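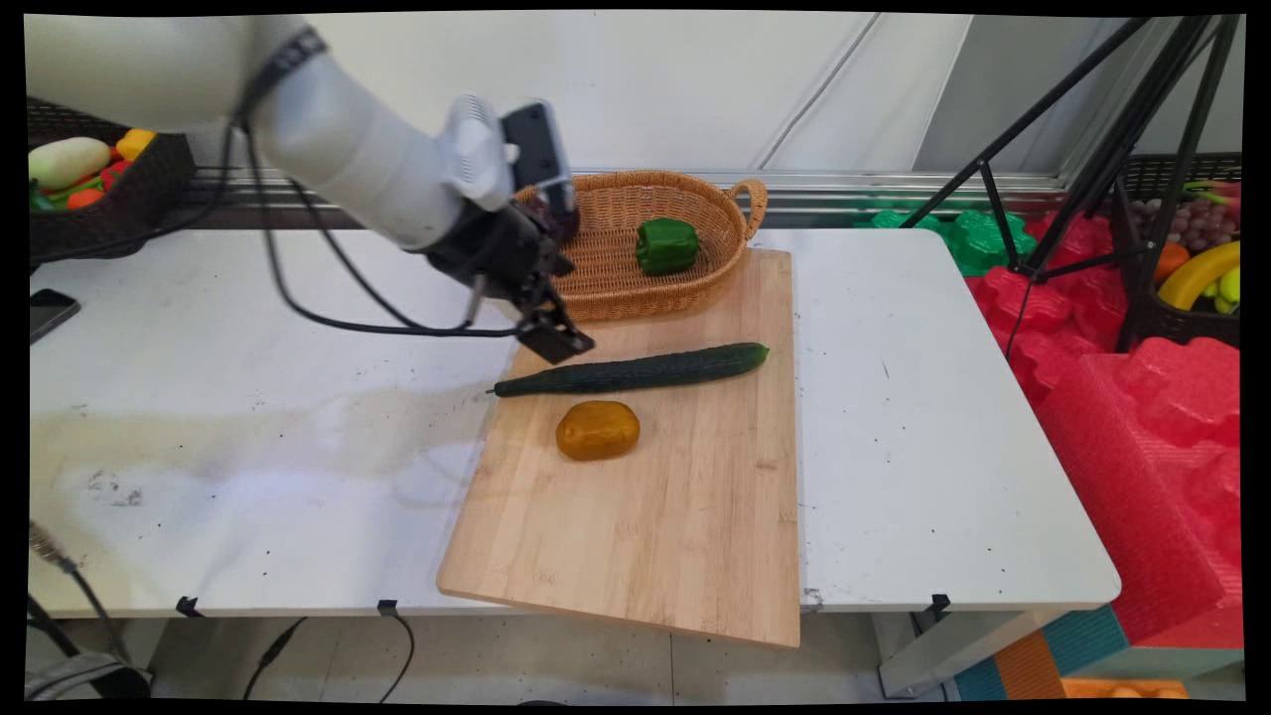
Visit to the Wickramasinghe kitchen training rooms, Skernness
12 May 2026

The Wickramasinghe building in Skernness opens its ground floor to visitors once a year, in May. It holds two training kitchens, a cold store, a wash-up and a small equipment room. The visit covers all five in a fixed order and ends in the equipment room, where questions are taken. Groups are limited to 30 people. Ours was smaller than that, and we kept to the timetable without much difficulty.

Preparation stations

The first kitchen is used for basic vegetable work. Stations are set out simply: a white table, a cutting board, and a basket for whatever is to be cut. The tables are working tables and look it, with scuffs and specks in the surface that wiping no longer shifts. Small black clips are fixed along the front edge of the table.

The boards are bamboo, rectangular and light in color, with the strips of the grain still easy to make out. Bamboo was chosen over maple on cost. It is harder on a knife edge than most maple, and the training staff accept that they sharpen more often as a result. Boards are washed by hand, stood on edge to dry, and oiled at the end of each month with food-grade mineral oil. Any board that rocks when placed on a flat surface is taken out of use. A board should also sit fully on the table before cutting starts, and trainees are told to pull it back if a corner has crept over the front edge.

Baskets are oval, woven wicker, with looped handles. They are used for whole produce only, before washing. Cut produce goes into lidded steel containers. I asked whether wicker was difficult to keep clean in a kitchen. The answer was that it is, and that the baskets are brushed out dry after use and replaced when the weave begins to split. They are supplied by Kakik, which also supplies the drying racks.

The first exercise

The beginner exercise uses produce with different shapes and skins. Cucumber comes first. The ones used are the long, slender kind with a dark green, bumpy skin, and the bumps are the reason for choosing them: grit sits between them, and a quick rinse does not always remove it. The cucumber is laid across the board, the stem end is trimmed, and slices are taken from there toward the rounded end. Slices are checked against a steel gauge.

Green bell pepper follows. It is kept in the basket until the cucumber has been cleared, so that the board never carries more than it needs to. The lobes are cut away from the core one at a time and laid skin side down. A glossy skin will turn a dull blade, and several trainees are said to find out at this point that their knife needs attention.

Potatoes are left to the second half of the session. They are the least stable item on the board, so a thin slice is taken off one side first to give a flat base. Trainees cut batons, then dice, and the trimmings are weighed. The target for the whole session is 600 g of usable cut vegetable per station. Trim is recorded on a sheet kept beside the scale.

Each exercise is allowed 30 minutes, including wiping down. Phones are supposed to stay off the tables during cutting. This rule appears on the wall in both kitchens.

Cold store and wash-up

The cold store is a walk-in unit made by Mornorlow, fitted with open wire shelving. Cucumbers and peppers are kept on the shelves nearest the door, where the air is slightly warmer, as both suffer if chilled too hard. Potatoes are not refrigerated. They are held in paper sacks in a dark cupboard across the passage – a dry one, with a vent at floor level.

The wash-up has two deep sinks and a pass-through machine. Boards and baskets do not go through the machine. Drainage was relaid last year with a steeper fall to the gully, and the floor was dry when we walked through it.

Equipment room

Spare boards, baskets, knives and gauges are stored here on labeled shelves. The annual budget for replacing small equipment is 3000 dollars, most of it spent on knives. A worn board was available to handle next to a new one. The old board had been sanded twice and was noticeably thinner at the middle, with shallow knife tracks running across the strips.

Practical notes

The visit is free, but places have to be reserved in advance. Closed shoes are required in both kitchens, and hair nets are provided at the door. Parking is at the rear of the building, off the harbor road. The cold store is entered for several minutes at a time – bring a jacket.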